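Doblar ropa con dos brazos: la asignatura de proyectos de Grestell

Entrevista con Thaís Bezerra, responsable del taller de manipulación bimanual
30 de mayo de 2024

El taller de manipulación bimanual de la escuela técnica Grestell ocupa un cuatrimestre y tiene un único enunciado: que un robot de dos brazos doble una prenda extendida sobre una mesa. Thaís Bezerra lo dirige desde su primera edición. Antes trabajó en control de ejes para maquinaria de envasado, y de esa etapa conserva la costumbre de pedir a los alumnos un registro de cada ensayo, incluidos los que se abortan a los pocos segundos.

Preguntada por la elección de la tela como material de trabajo, Bezerra responde en términos de modelo. "Un cubo rígido tiene seis grados de libertad. Una camiseta no tiene un número útil de grados de libertad, y el alumno lo descubre cuando intenta escribir el vector de estado. A partir de ahí tiene que decidir qué mide y qué deja de medir. Esa decisión es la mitad de la nota."

El curso empieza con teleoperación. Cada estudiante maneja los dos brazos y graba demostraciones hasta que el equipo reúne 200 por prenda. Después se entrena una política por imitación y se evalúa sobre la misma mesa. La secuencia básica consta de agarre por los extremos, tensado, transporte y depósito. Bezerra insiste en que el tensado se subestima de forma sistemática.

"Si los dos efectores se separan poco, la tela cae en bolsa y el pliegue sale torcido. Si se separan demasiado, uno de los dos pierde el borde. El margen en nuestras pinzas es de 11 milímetros con algodón fino, y con punto elástico es mayor, pero la prenda se deforma y el resultado tampoco sirve." 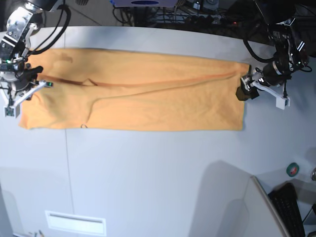 El criterio de agarre tampoco quedó cerrado hasta la segunda edición. "Al principio dejábamos que cada equipo eligiera el punto de contacto. Los datos de unos no servían a los otros. Ahora se agarra por los extremos, con la pinza baja y próxima a la mesa, y el operador espera a que ambos brazos estén parados para empezar a tirar. Quien graba con prisa introduce un desfase entre brazos que luego la red reproduce con mucha fidelidad."

El conjunto de datos del curso actual contiene 1.188 episodios válidos. La validez la decide un equipo distinto del que grabó, con una hoja de criterios redactada por los propios alumnos en septiembre. Figuran en ella la posición inicial de la prenda, la continuidad del vídeo y la ausencia de correcciones manuales. Un episodio fallido puede ser válido si el fallo es del robot y queda grabado entero.

La hoja generó discusiones. El equipo Clelness defendía eliminar los episodios en los que el operador repetía el agarre, con el argumento de que ensuciaban la distribución. El equipo Durketstead los quería dentro. "Entrenaron las dos variantes y compararon", resume Bezerra. "La política sin reintentos era más rápida cuando acertaba. Cuando fallaba el primer cierre seguía adelante con la pinza vacía y ejecutaba el doblado completo en el aire. La otra volvía a bajar. Les pedí que escribieran eso en la memoria tal cual, con la tabla al lado, y que se ahorraran los adjetivos."

La percepción se resuelve con una vista cenital y cámaras de muñeca. Bezerra es partidaria de que los alumnos revisen primero las de muñeca, aunque resulten incómodas de interpretar. "La cenital engaña. Parece que la pinza está sobre la tela y puede estar dos centímetros por encima. Desde la muñeca se distingue mejor si hay material entre los dedos, y cuánto."

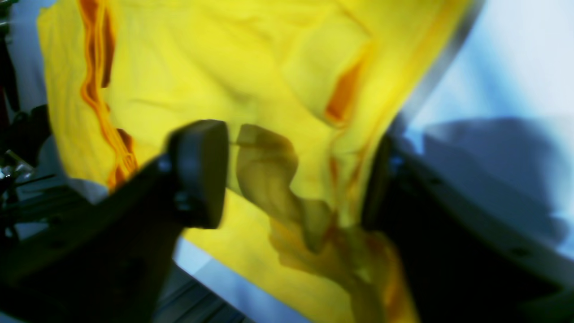
Cuánto material entra entre los dedos es, según explica, la variable que más tiempo ha consumido este año. Un agarre de una sola capa se escapa al tensar. Un agarre con varias capas aguanta, pero arrastra la parte inferior de la prenda y descoloca el pliegue. El equipo Khumalo propuso estimar el número de capas a partir de la apertura residual de la pinza una vez cerrada. "La idea es correcta sobre el papel. La resolución del codificador no daba. Con una tela gruesa se distingue; con una camiseta el ruido es del mismo orden que la señal. Dedicaron tres semanas a comprobarlo y la nota fue buena, porque la medida estaba bien hecha."

El color de las prendas también ha dado trabajo. Los tejidos muy claros sobre mesa blanca confundían la segmentación, de modo que el taller prefiere tonos saturados para las primeras sesiones y reserva los difíciles para la evaluación final. Las sombras de los brazos son otro asunto. "Una sombra sobre tela lisa tiene un borde parecido al de un pliegue. Hubo quien quiso poner más focos. Más focos son más sombras, solo que más flojas. Lo que funcionó fue grabar en horas distintas y dejar que la variación entrara en los datos."

Los grupos son de 8 alumnos, divididos en dos turnos. Bezerra considera que es el máximo admisible con una sola estación. El tiempo de máquina se reparte por franjas y el equipo que no deja los brazos en posición de reposo pierde la siguiente -- norma que, afirma, se ha aplicado más veces de las que le gustaría. La calibración se comprueba al comienzo de cada turno y se anota en el mismo cuaderno que los ensayos.

Sobre la evaluación final es escueta. Cada política dispone de un número fijo de intentos por prenda y se puntúa la alineación de los bordes, medida con regla, además del tiempo. No se admite volver a entrenar entre intentos. "Preguntan todos los años si pueden cambiar un umbral. Un umbral es un parámetro. La respuesta es no."

Para la próxima edición quiere añadir una prenda con cremallera y retirar el pantalón recto, que a su juicio ya se resuelve con demasiada facilidad en cuanto los agarres son correctos. También prevé cambiar las almohadillas de los dedos por un material con más fricción -- las actuales se pulen con el uso y el comportamiento deriva a lo largo del curso, lo que obliga a fechar cada lote de demostraciones. El pedido está hecho. Falta decidir si los episodios antiguos se conservan en el conjunto de entrenamiento o se archivan aparte, y esa prueba la harán los alumnos que entren en septiembre.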